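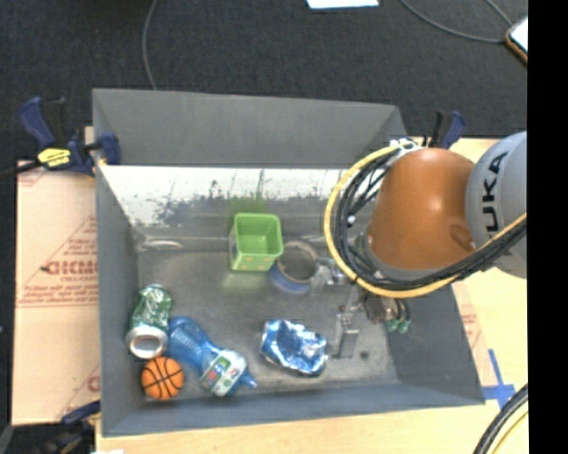 Put the lending shelf back

30 Aug 2020

The library in Treledthorpe used to keep a shelf of things you could borrow that were not books. There was a sewing machine, a carpet cleaner, two drills, a set of spirit levels and a jam pan. In June the council took it away, and the notice on the door said the shelf was "not core to the service". I think that was a mistake, and I would like to say why while there is still time to change it.

The cost first. According to the figures Albertina Guerreiro read out at the parish meeting, the shelf cost £153 to run last year. Most of that went on testing the electrical items. The deposits that people never bothered to collect came to £51, so the real bill was smaller still. The council spends more than that on the hanging baskets outside Halliday's, and I like the baskets.

The argument against the shelf is that things came back broken. Some did. I borrowed the carpet cleaner myself and found the hose split, and I mended it with tape and told the desk. Books come back with pages missing too. The library has a way of dealing with that, and it could deal with a hose.

Sorin Gashi wrote to the newsletter to say that drills are cheap now and anyone who needs one can buy one. He is right about the price. But a drill that makes four holes a year takes up room in a cupboard for the rest of it, and plenty of people on our side of town live in two rooms. I also don't believe that everyone can find the money in the week they need it. When my neighbour's curtain rail came down she had a choice between the library drill and leaving the window bare.

I would accept a smaller shelf. The jam pan went out every autumn and the levels hardly moved, so leave out the levels. Ask for a higher deposit on the carpet cleaner if that helps. Open it on Saturday mornings only, when there are two people on the desk.

What I can't accept is that it was decided without asking the people who used it. There were 200 names in the borrowing book. A note through the door would have reached most of them in an afternoon.

The things themselves are still in the back store, according to Judite Torres. The council meets again next month and takes written comments until the day before. Mine has gone in.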